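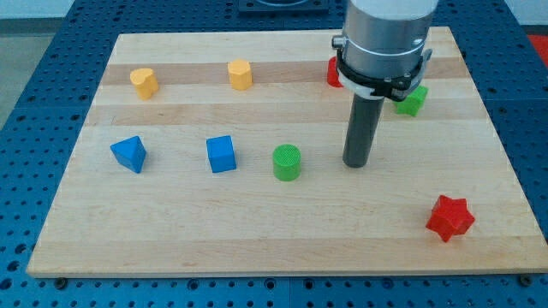 Dry Enough to Paint

Small wooden goods fail in unglamorous ways. A painted block goes out of the factory with a smooth face and sharp color, spends a winter in a heated house, and comes back with a hairline split running in from the end grain. The paint usually gets the blame. In most returns the paint did its job and the wood moved underneath it.

Parvathi Thomas has spent most of her working life on that movement. She runs the drying shed at Mirkari, a workshop that turns and cuts small hardwood parts for toy makers and game publishers, and her measure of a good month is how little of the stock has to be cut twice.

The basic physics is well established. Wood holds water in two forms. Free water sits in the cell cavities and leaves first, with almost no change in size. Bound water sits in the cell walls, and when it starts to leave, the wood shrinks. The changeover happens somewhere near 30 percent moisture content for most species. Everything a woodworker worries about takes place below that line.

Shrinkage is also uneven. Along the length of the grain it is small enough to ignore. Across the growth rings it is considerable, and around the rings it is close to double that in many hardwoods. A square cut from green stock will dry into something else, and a circle will dry into an oval. A shaped part with a notch or a curve has short grain at its narrowest place, and that is where stress collects.

"People ask for the moisture content as if it were one number," Thomas says. "I want to know the shell and the core. If those two are far apart, the average tells me nothing I can use."

At Mirkari the boards are stickered in stacks under an open-sided roof until they stop losing weight at any useful rate, then moved to a small kiln. The kiln schedule is conservative. Temperature is raised in steps, and each step waits on the wettest sample board in the load, never the driest. At the end comes a conditioning period in which humidity is brought back up to relax the outer layer. Shops in a hurry cut that step short, and the damage stays hidden until the saw opens the board and the two halves bend away from each other.

The target depends on where the parts are going. Wood in a heated room settles near 6 to 8 percent in winter and several points higher in a humid summer. Mirkari aims for the middle of that band and ships in lined cartons. A part that is too dry swells later, which matters less for a loose block than for a peg that has to fit a hole.

Finish comes next, and it is less of a barrier than buyers assume. A film of water-based paint slows the exchange of moisture. It does not stop it, and it slows it least at the end grain, where the open ends of the vessels behave like a bundle of straws. Mirkari's answer is a thinned first coat on the end faces, sanded back, followed by full coats all over. The extra handling adds a day to each batch.

Keerthana Raju, who buys for a game publisher called Misus, was skeptical of that extra day when she first priced it. She had parts from two suppliers at the time. The second, Biltik, used a faster drying cycle and a single heavy coat, and its samples looked better out of the carton – the color was deeper and the edges were crisper.

She ran a plain test. She took 100 parts from each supplier, held them for 5 weeks in a cabinet with a dish of saturated salt solution to keep the air damp, then moved them to a dry cabinet for the same period. Each part was checked with calipers and a hand lens before and after. The Mirkari group had 2 parts with visible checks at the end faces. Raju won't give the figure for the other group, but she moved the order that November.

"The heavy coat hid the grain, and it also hid the small checks that were already there," she says. "I would now sooner see a slightly thin finish, where I can tell what I bought."

Her purchase specification has grown since then. It asks for moisture readings from the core of the board before cutting, not from the surface of the finished part. It names the species by its botanical name, as trade names cover several timbers with different shrinkage values. It limits the slope of grain on any shape with a narrow section. And it requires a sample to be split and kept.

None of this is new knowledge. Furniture makers have worked with it for generations, using frames and floating panels that let wide boards move. Small parts were long treated as exempt, on the grounds that a piece an inch or two across cannot move far. That is true of the distance. The strain in the wood is the same at any size, and a thin edge of short grain has little strength to resist it.

Thomas is now trying a slower schedule on a load of 600 boards bought through Achari, a timber dealer whose stock arrives wetter than she would like but with unusually straight grain. The first sample boards were weighed in August 2018. She expects to lower the kiln humidity one step at a time through the fall and to cut nothing until the shell and core readings agree within a point.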